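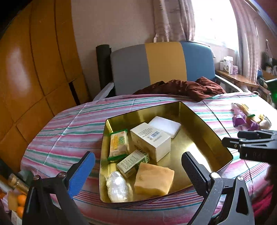 Six small things on a gold-colored tray, on the striped bedspread.

Tray swap fills up the Viten Rooms in Etetthorpe

I went along to the April tray swap at the Viten Rooms meaning to stay for one cup of coffee, and I came home three hours later with a head full of other people's snacks. If you haven't been, the idea is very simple. You bring a tray (or a tin lid, or a baking sheet, anything with a rim) and you put six small things on it from around your own house. Then you leave it on one of the beds or tables upstairs and go look at everybody else's. At the end you can swap a thing for a thing, or the whole tray if you're feeling brave.

It's been going for 2 years now and it started in a kitchen on Forsberg Street with four trays and a plate of crackers. This spring they ran out of tables before lunch and started using the beds in the guest rooms, and I have to say I like it better that way! A tray on a bedspread looks like breakfast is coming. It also means you can sit down next to somebody's things and really take your time over them.

My favorite of the whole day was the gold-colored one on the pink, white, teal and pale blue stripes. It's a shallow metal tray, the kind of shape you'd get from the lid of a big rectangular cookie tin, and I spent far too long over it. There's a snack in a see-through kind of wrapper with green trim at the ends and big green characters running down the front, and I'd love to know what it tastes like. There's a little white and green carton covered in such tiny print that I gave up and went looking for my reading glasses, which were in the car. There's a white box with a barcode leaning back on a white block that could be foam or could be a sponge. I didn't squeeze it. You're not supposed to squeeze.

Then there's the pale yellow block in the corner, and that one caused a proper argument on the landing. Soap or cake? I said cake right away, because it has those soft rounded edges and a bumpy sort of surface, like a slice of something my aunt used to make with too much butter. The woman next to me was just as sure it was soap and said anyone could see it. We asked two more people and ended up with a tie. The rule is that you don't pick anything up until the swapping bell, so we had to stand there with our hands behind our backs like kids in a china shop. I had to leave before the bell to move my car, so I still don't know, and I've thought about it more than I'd like to admit.

The last thing on there is a little something wrapped up tight in plastic film, all white and crinkly. I guessed a mint. Other guesses I heard were a piece of candy, a tiny soap (from the soap side, naturally) and a sugar lump.

There was plenty more to see. In the back room somebody had done a whole tray of buttons and spools, which I thought was a bit safe, but it swapped very fast. A blue enamel tray by the window had six kinds of tea on it and nothing else, and the smell when you leaned over was wonderful. A couple of trays were clearly just the contents of a junk drawer tipped out five minutes before leaving the house, and those had a crowd around them all morning. I saw a key go for a jar of cloves. I saw a perfectly good can opener get passed over by everybody, and I'd have taken it myself if I'd had anything left to offer.

My own tray was a disappointment, I'll be truthful. I'd brought an old baking sheet with a candle, a thimble, two packets of mustard, a pine cone and a roll of tape, and it looked so tidy at home. On a bed next to all the others it looked like I'd forgotten to finish. I swapped the thimble for a packet of seeds and the pine cone for a different pine cone.

The coffee was from Gemlow, the bakery on the corner, and so were the rolls, and both were gone by eleven. Entry is free but there's a jar by the door, and the jar came to $2,266 by closing time. That goes toward new windows for the upstairs rooms, which rattle like anything when a truck goes by. The autumn swap brought in $2,746, so it's down a little, but the autumn one has the pie table and it's hard to compete with pie.

A few things if you're thinking of coming to the next one. Parking behind the Viten Rooms fills up early, so use the lot past Gemlow and walk back. Food on trays should be wrapped or in its box. Put a label with your name on the underside of your tray, as three went unclaimed this time and are still sitting in the front hall. Shoes off upstairs, please, and coats go on the hooks, not on the beds.

Trays can be dropped off from eight in the morning and the doors open to everybody at nine. And if the gold tray is yours, would you please drop a note in at the front desk about the yellow block? There are at least four of us waiting to hear.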